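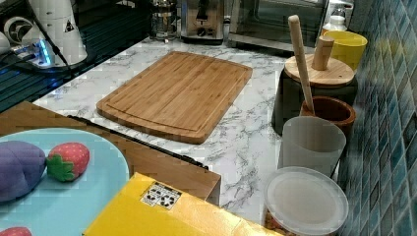 kfhsu
I'll believe in a home robot when it can clear a counter without me moving everything first. Not before.

tudetti_fan
Depends what you mean by clear. Picking up a strawberry and setting it on a plate is pretty much solved if it's plastic and never changes shape. My brother-in-law's shop in Lindsay has had an arm loading trays for years and it rarely drops one.

kfhsu
A shop tray comes in at the same spot every time. Look at the counter in the first post. Cutting board sitting crooked, canister with a stick leaning on the lid, frosted cup, clear tub. Depth cameras hate see-through plastic. So do I, at 6 in the morning.

Ngan-ling Ng
I did three summers of kitchen work before I went into maintenance. The board is what I'd test. It's flat and it lies flat. A person slides it to the edge and gets fingers under. Most two-finger grippers I've serviced can't do that unless somebody programmed the slide. The groove doesn't help, it's on top.

I. Guerra
Suction cup. Next question.

Ngan-ling Ng
Suction on bamboo with crumbs and onion juice on it? Go ahead.

I. Guerra
OK, on a clean one then. I'd still rather see a machine do 60 percent of the job and leave me the awkward stuff. Our dishwasher doesn't scrape plates and we all bought one.

edeltraud_b
The dishwasher cost me 317 on sale. What does the arm cost?

tudetti_fan
The Kudar one was 3,000 last I looked, without the base. It only reaches whatever you bolt it next to.

edeltraud_b
Then it can stay next to somebody else's toaster.

kfhsu
Price will come down. My problem is toy food. Every demo is toy food. A real strawberry gets squashed or the leaves come off, and a real eggplant is heavy and slick. Show me Sunday dinner cleanup with grease on everything.

Ngan-ling Ng
Toy food is fine for learning where to put things. I agree it says nothing about grip force. Those are two separate questions and people in this thread keep mixing them.

tudetti_fan
Fair. I was talking about the first one.

I. Guerra
Has anyone here seen one wipe a counter? I mean lift the cups, wipe under, put them back.

edeltraud_b
My kids don't do that either.

Ngan-ling Ng
Saw one wipe around them at a show in Villville. It left a ring at every cup.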